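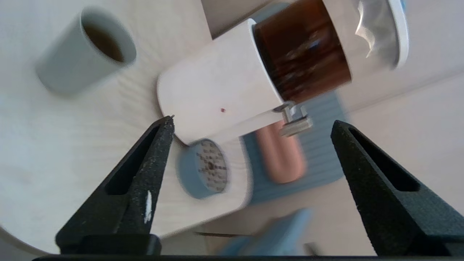
How do you keep a big batch of black tea from going bitter? I'm making tea for 70 people at the Tralmont garden swap in January and I'm so excited, but my test batches scare me a little. I'd like it strong, as dark brown as what's in the pale cup in the photo, without that dry-mouth feeling. I've been steeping loose Klinhom leaf for ages and it tastes like bark!

porchkettle

Oh, you're going to have fun with this! Use more leaf and less time. For strength, add leaf – never minutes. I make a concentrate at four minutes, strain it completely, then top it up with fresh water. Every leaf has to come out, or it keeps brewing in the dispenser while you chat. Taste before you add sugar, too.
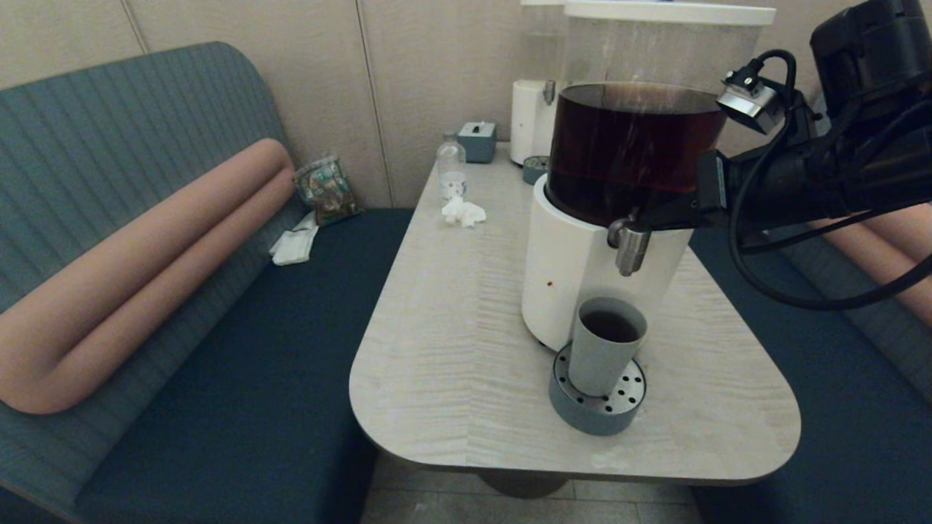 What I'd do on the day

Brew the concentrate in the morning, in two pots if you can. Strain it twice through a fine sieve. Fill the dispenser halfway and keep the rest in jugs, so the last guests get tea as good as the first. Put a damp cloth nearby – spigots drip, and mine always has.

leafandladle

you could just buy bags. Ronder ones are fine, I got a box of 80 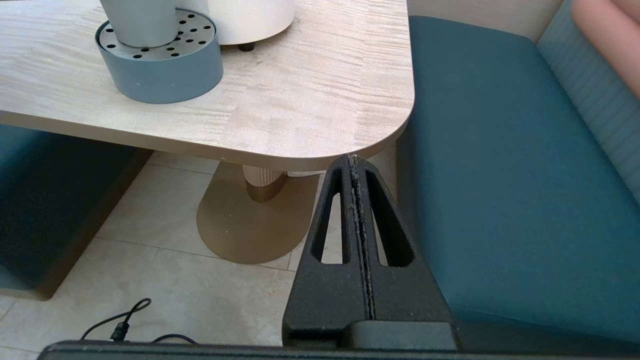

Can I make the concentrate the night before?

Sure, as long as you strain it first and keep it covered in the fridge. It may turn cloudy, but a splash of boiling water usually clears it, and the taste stays lovely.

porchkettle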